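Kneath acoge este noviembre las jornadas gratuitas de salud felina de la clínica Hudholm

La clínica veterinaria Hudholm abre sus puertas durante todo el mes para revisar los riñones de los gatos mayores de siete años del barrio

Kneath, noviembre. – La clínica veterinaria Hudholm pone en marcha la segunda edición de sus jornadas de salud renal felina, con 200 plazas gratuitas para gatos de más de siete años. La respuesta del año pasado fue estupenda (237 solicitudes en la primera convocatoria) y el equipo vuelve con más horas de consulta y muchísimas ganas.

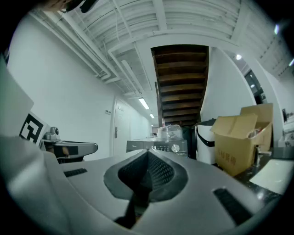
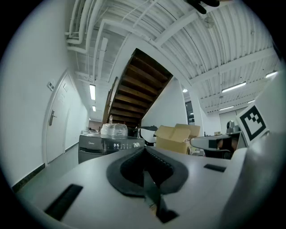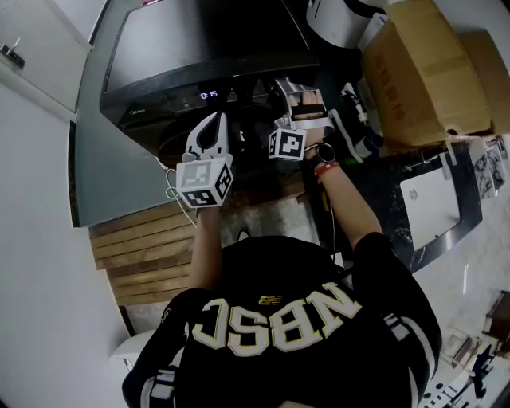 La revisión incluye pesaje, exploración general, medición de la tensión arterial y un análisis de orina. Cuando el veterinario lo considere oportuno se añadirá una analítica de sangre, también sin coste para las familias inscritas. Cada visita dura 40 minutos, tiempo suficiente para que el gato salga del transportín a su ritmo y para que sus dueños pregunten todo lo que quieran.

«Un gato disimula muy bien. Bebe un poco más, adelgaza un poco, duerme más horas, y en casa pensamos que son cosas de la edad», explica Pejman Naseri, director veterinario de Hudholm. «Nos hace una ilusión enorme recibir otra vez a tanta gente que quiere cuidar a sus animales mayores. ¡El año pasado vino una gata de diecinueve años que se quedó dormida en la báscula!»

La enfermedad renal crónica es frecuente en gatos de edad avanzada y suele avanzar despacio. Beber y orinar más de lo habitual, perder peso, tener mal aliento o vomitar de vez en cuando son señales que conviene comentar en consulta, aunque el animal siga comiendo con normalidad. Una dieta adecuada y los controles periódicos ayudan a muchos gatos a vivir bien durante años.

Además de las revisiones, cada viernes a las siete de la tarde habrá una charla abierta en la sala Prirnska, con 50 asientos y entrada libre hasta completar aforo. Gholamreza Arabzadeh, responsable de medicina felina, hablará de alimentación húmeda y seca, de cómo animar a un gato a beber y de los trucos para dar una pastilla sin acabar con los brazos arañados – la pregunta estrella de la edición anterior. Las charlas son solo para personas; los gatos, mejor en casa y tranquilos.

Las citas se gestionan por medio de Wornex, la plataforma de reservas de la clínica, o directamente en recepción. Se ruega traer la cartilla sanitaria y, si es posible, una muestra de orina recogida esa misma mañana. Quien no consiga la muestra puede venir igualmente: se tomará en la propia clínica. No hace falta ser cliente de Hudholm, y los resultados se entregan por escrito para que cada familia los comparta con su veterinario habitual.

Los gatos que ya estén en tratamiento renal también pueden participar. En ese caso se pide indicar la medicación y la dieta al hacer la reserva.

Contacto para medios: recepción de la clínica veterinaria Hudholm, Kneath, a la atención de Pejman Naseri.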